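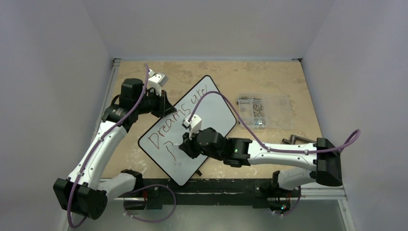 Beston Tabletop Whiteboard

Home > Classroom and Office > Writing Boards > Tabletop

Pack of 3 boards
$43.00
In stock at the Zodville warehouse

The Beston is a plain dry-erase board made to lie flat on a table or desk. It has no stand, no tray and no wall hardware. You put it down, write on it with a dry-erase marker, wipe it and write again. Schools buy it for spelling and handwriting practice, and we also sell a good number to workshops and stockrooms, where it gets used for job notes and counts.

The writing side is smooth and takes chisel or bullet tip markers. Lines come out even as long as the board is fully supported underneath. On a rough or uneven bench, put a sheet of cardboard under it first. The back is plain and not meant for writing.

Using the board flat

Writing on a loose board is a little different from writing on a wall board. It can slide when you press on it, more so on a sealed or polished tabletop. Most people hold down one of the top corners with the free hand and write with the other. For younger children, or for anyone who has trouble holding and writing at the same time, we suggest the Niskanen grip pads – small self-adhesive pads that go under the corners. They are sold separately and can be peeled off later.

Leave a few seconds for the ink to dry before resting a hand on a line you have just written. Left-handed writers may want to turn the board at a slight angle.

Markers

No markers are included. Any dry-erase marker will work. We stock the Trallero fine bullet tip, which suits the size of lettering most people use on a tabletop board, and the Trallero broad chisel tip for headings. Store markers on their side with the cap on.

Do not use permanent markers. If it happens, write over the mark with a dry-erase marker and wipe both off together while the ink is fresh. Old permanent marks may need rubbing alcohol on a soft cloth.

Cleaning

Wipe with a dry felt eraser or a soft cloth after each use. Once a week, go over the board with a damp cloth and a drop of dish soap, then dry it. Scouring pads and powder cleaners will scratch the surface, and scratched areas hold ink. Writing that has been left on over a long break may leave a faint shadow, which usually comes off with whiteboard spray.

In the box

3 boards, paper sheet between each
Care card

Not included: markers, eraser, grip pads, cleaning spray

Ordering and delivery

Single packs ship by ground service. Orders placed before noon leave Zodville the same working day. Full cartons hold 20 packs and ship at the carton rate, which shows in the cart when you change the quantity. Purchase orders are accepted from schools and public offices. Please put the delivery contact and any loading dock hours on the order – drivers will not wait for a callback.

Check the corners when the box arrives. If a board is chipped or bent, keep the packaging and send us a note with the order number. We replace the damaged board only, so there is no need to return the whole pack.

Related items

Niskanen grip pads
Trallero fine bullet tip marker, black
Trallero broad chisel tip marker, assorted
Felt eraser, small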